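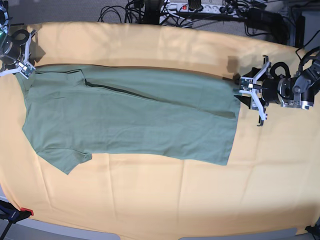 Laundry again. Quick one because I have to leave in a bit and I still haven't packed.

So the t-shirt thing. I've been folding shirts wrong for most of my adult life, according to my aunt Danuta, who stood in my kitchen last month and watched me do a whole basket without saying a word. Then she said "well." That was it. Well.

Her way, as far as I can remember it: flat on the table first. Properly flat, smooth it out with the side of your hand. Then in half the long way, so you have one long strip with the sleeves lying together. Sleeves back in over the body. Then up from the hem, in thirds if it's a big shirt, halves if it's one of mine. Done.

I always did it the store way, sides to the middle, face up, and then it would come apart the second I put it in the drawer. The long fold is faster and you only have the one edge to line up. I get a little slant in it most times, near the neck, where the top layer wants to go its own way. Danuta doesn't. Danuta also irons pillowcases so I'm not going to compete.

Cloth on the table helps a LOT. I used to fold on the bare top and everything slid around. Mine's yellow, sort of between yellow and orange, and you can see the edges of a green shirt on it with no trouble, even in the evening when the light in there is terrible. Clamp it at the edge or it creeps toward you every time you smooth something. Bogdan says just buy a heavier cloth. Bogdan is not the one paying for it.

Other things I've learned, no order:

Don't leave it in the dryer overnight. I know. I did it again on Wensday.

Cotton that's still slightly damp folds nicer but then smells weird by the weekend, so no.

Old green shirts go with old green shirts. I have 2 that are nearly the same color, one kind of sage and one more olive, and I can't tell them apart until I've got them both out by the window. Maja thinks I should get rid of one. Which one though?

Creases along the bottom hem never come out all the way, at least not on the cheap ones. I've stopped caring. It gets tucked in or it gets covered by a sweater, it's November.

The packing part: I'm going to Wurville for seven days to help Teodor with his move, and he's said there is a washer but he hasn't found the hose for it. So I'm taking seven shirts and will fold them all the long way, then roll them. Rolling after folding is my own addition, Danuta would not approve. They stand up in the bag in a row and I can pull out the one I want. Last trip I had to dig through the whole thing every morning for socks and by day two it looked like a yard sale in there.

Socks are a seperate post. I have opinions.

OK the dryer just buzzed, towels. Back after the move, if Teodor's internet works I might put up something about his kitchen shelves before then.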